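Bench hands wanted for our computer refurbishing workshop
Drikedex, 9 places, part-time, paid

If you have ever taken the side off an old computer just to see what was in there, and then lost the whole afternoon to it, we would very much like to hear from you. Drikedex takes in desktops and servers that offices have finished with, strips them back, sorts out what is still good and gets as many as we can ready for another life with a school, a neighbourhood centre or a family that could use one. We got 1,363 machines out the door last year, which made all of us a bit teary at the staff barbecue, and the storeroom is still full to the ceiling!

Most of your time would be spent on desktop cases. You'd be working in among the circuit boards and the cables (so many cables, and always a thick bundle of them right across the bit you want to get to), checking what is fitted, reseating what has worked itself out of place, and writing it all up on the job card. 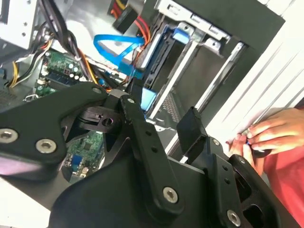

You don't need a certificate for any of this. Nuria Vidal, our workshop lead, came to us from a bakery and is now the person everyone goes to when a machine won't start. What we do ask for is patience, a tidy way of working and reasonable colour vision, as a fair bit of the sorting goes by colour. Please tell us if you're unsure about that last one, as there are plenty of jobs where it doesn't matter a scrap. Benches can be raised or lowered, and there is always a stool.

Once you're comfortable with the desktops, and if you fancy it, there is the server side with Octavio Navarrete. You'd learn how drives sit in their carriers, how a carrier lines up with its bay, and how to label and log each one so it goes back exactly where it belongs. It's slower work and some people find it wonderfully calming.
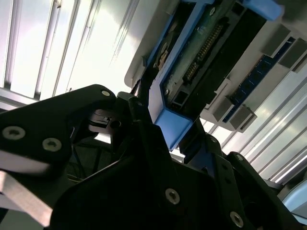
Hours are flexible, mornings or afternoons, and we try hard to fit around school pick-ups and study. Pay is $77 for a three-hour session. Tea, coffee and the good biscuits are on us, and you're welcome to bring in a dead computer of your own and have a go at it after hours with one of us beside you.

To apply, write a page or so to Begoña Urquijo at Drikedex telling us who you are and something you have fixed, or tried to fix (a toaster is fine, a bicycle is lovely). No formal résumé needed. Applications should reach us by 23 Dec 2018, and we'll ring everyone back, whatever the answer.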